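About Idholm

Idholm reads the claims on household and wellness goods and asks whether there is anything behind them. We work for shops, buying groups and now and then a maker who wants to hear the bad news before a customer does. There are four of us, we rent two rooms above a dentist, and we have no mission statement. We did write one once. It had the word "empower" in it and we threw it away.

Most About pages tell you the company was founded on a passion for something. Ours was founded on an argument. Meifang Jiang was a buyer for a chain of gift shops and was told by a supplier that a certain desk lamp "supports natural focus". She asked what it supported it with. The supplier sent a leaflet. She asked who had written the leaflet, and the supplier sent a second leaflet. Vasilis Babić, who was then checking labels for a food importer, had a drawer full of the same kind of leaflet, and the two of them started the company the following July.

What we look at

Anything sold with a promise attached. Pillows that align you, kettles that wake up the water, stones that draw off whatever it is they draw off, doormats that are kind to the planet. We don't do medicines or anything that needs a laboratory licence. If a product makes a medical claim we say so and hand it on, and we'd ask you to be wary of any firm our size that offers to do more.

We keep the mineral and crystal trade as a subject of its own. A seller's name for a stone and what the stone is are two separate questions, and the second is usually the cheaper one to answer. The claims about what it does for your mood are harder to pin down, mostly because they've been written so that they can't be. "Many people find" is a favourite. Many people find all sorts of things.
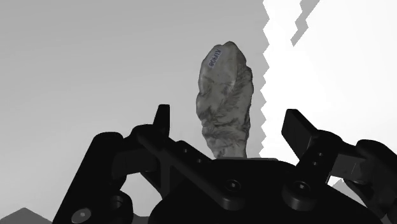
How a review works

You send us the product, the packaging and every word of the sales copy, including the bits on social media that the marketing people would sooner leave out. One of us goes through it with a pencil and marks each statement that could be true or false. It's often a short list. A full page of copy for a bath mat may hold two such statements, and one of them is the size.

We then write to the maker and ask for the evidence. We give them a month. What comes back is sorted into evidence, opinion and leaflets. If there's a study, we read the study, and we look at who paid for it and how many people were in it. A survey of staff in the maker's own office is not a study, though we've been sent it as one more than once.

The report says what was claimed, what was shown and what wasn't. We don't give stars or a badge. We've been asked for a badge often enough that we know what it would be worth to us, and we still don't trust the idea. Once you sell badges, you need people to pass.

A standard review costs £565. A second look at revised copy costs £295. The price is the same whether we like the product or not, and it's payable before we start, so that there's nothing to haggle over afterwards.

Sleep, and why it takes up so much of our time

Bedding is where the words run furthest ahead of the goods. We have read copy promising "100% deeper sleep", and when we wrote to ask what sleep is measured in when it's twice as deep, the line was quietly taken down. Cooling, warming, breathing, memory: a mattress is now expected to have more going on inside it than its owner. Some of these claims hold up well enough. A firmer mattress is firmer. Whether it's better for your back depends on your back, and the shop hasn't met it.

We're no kinder to the other side. There are plenty of articles saying all expensive bedding is a swindle, and they tend to be as thin on evidence as the adverts. Lie on it for longer than you feel comfortable doing in a shop, and read the returns policy before the brochure.

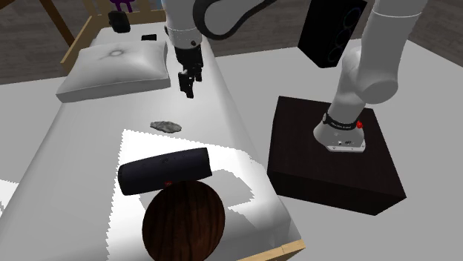
Who we've worked for

Cavetti and Hofstetter both send us copy before it goes to print, and both have ignored our advice at least once. Bekex used us for a year and then stopped. They'd want it said that they had their reasons, and we'd agree, though we might not agree on what they were. We don't print praise from clients, having read too much of it on other people's websites.

Should you believe us?

Not on the strength of this page. We wrote it ourselves and we'd like your business, so treat it as you would any sales copy. Ask to see a past report. We'll send one with the client's name taken out, and you can go through it with your own pencil. If you find a mistake, write to Vasilis. He will argue with you first, then correct it if you're right.

Getting in touch

Post reaches us faster than you'd think, and email slower. The phone is answered until 4 in the afternoon. We don't have a newsletter.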